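Subject: Re: [akl-list] Nosmont toll, second edition wording
Date: 13th May

On the Nosmont thing again. Sorry for slow reply, been moving offices all week and my rulebook was in a box under other boxes.

> Our group hit this again last night. Second edition says the toll
> is paid "on entering Nosmont or when trading there." First edition
> just said "when trading there." So if I sail in, trade, and sail
> out, is that one toll or two? We played it as two and the salt
> player was broke by the middle game. Also does the toll apply if
> you START the turn in Nosmont? Rulebook p. 9 doesn't say and the
> Bakwood FAQ is still down.

One toll. The "or" is a real or. You pay when you enter, and if you paid on entering you don't pay again for trading on that same turn. If you start the turn there and trade, you pay for the trade. Start there and just leave, nothing. That's how we've played it since first edition and the salt player does fine. Not great, but fine.

I can see how you'd get two out of it though. The wording is bad. The first edition was better on this and worse on almost everythng else.

Bigger problem with two tolls is what it does to the Zandby route. Whole point of Zandby is it's slow and cheap, long way round the cape, and Nosmont is quick and costs you. Toll of 2 hurts but you'll pay it for the tempo. Toll of 4, no one goes to Nosmont ever, everyone piles into Zandby, grain crashes by the third round and you get that awful game where everybody sits on a full hold waiting for somebody else to sell first. Had one of those last winter. Went on till past midnight. Awful.
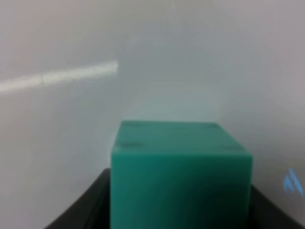
teal cube, couple of dark smudges on the top

Salt. Your salt player going broke might be partly the opening, not only the toll. If they bought the salt pans on turn one with no ship upgrade that's going to hurt whatever you do with Nosmont. Standard advice on this list used to be hold first, pans second. There's an old thread on it, look in the archive under September, subject line was something like "salt is not dead." Long thread. Skip the part about auctions, people got heated.

Scoring, while I'm at it, you didn't ask but somebody off list did. The win line is 105 in the short game. The over 2000 number on the back page is the campaign total across all the sessions and has nothing to do with a single evening. I know it's printed in the same box. I know. Bakwood were told before it went to print, and it's still there.

And the storm deck. Shuffle the discard back in when the deck runs out, NOT when the last storm comes up. We had that wrong for a whole year. Makes late game way too calm and whoever is ahead just coasts home.
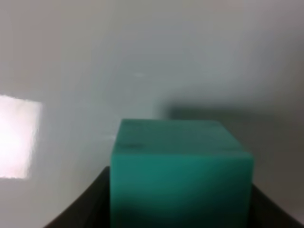
Back to tolls: one case I don't have an answer for. You get blown into Nosmont by a storm. Is that entering? By the book yes, I guess, "entering" doesn't say how. But it feels mean to lose your turn AND pay for it. We let people off. Another group I've played with charges half, rounded up, so 1. Both work. If you can't pay at all you take a debt marker, same as anywhere else, and debt markers are minus five at the end, don't forget, we always forget.

What I would not do is let people refuse the harbor and drift. Sounds like a nice option but then the cape turns into a parking lot.

For the two player game none of this matters much, by the way. Neutral ship eats most of the Nosmont trade. Take the toll down to 1 or drop it. I'd drop it.
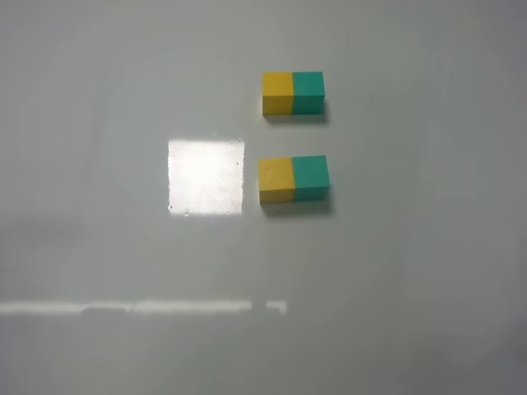 Couple more things then I have to run.

Anyone still on first edition and wanting to use the new harbor cards, it works, but pull the lighthouse ones out first, they refer to a track your board doesn't have. And start everyone on 40 coin, as the second edition does, or the card prices make no sense.

If somebody saved a copy of the old FAQ before the Bakwood site went down please send it to the list, plain text if you can, attachments get stripped. I had it printed once. Went in a box.

Will try the half toll at our next game and report back. If the debt marker thing comes up I'll write that down too.

Gotta go, movers are here.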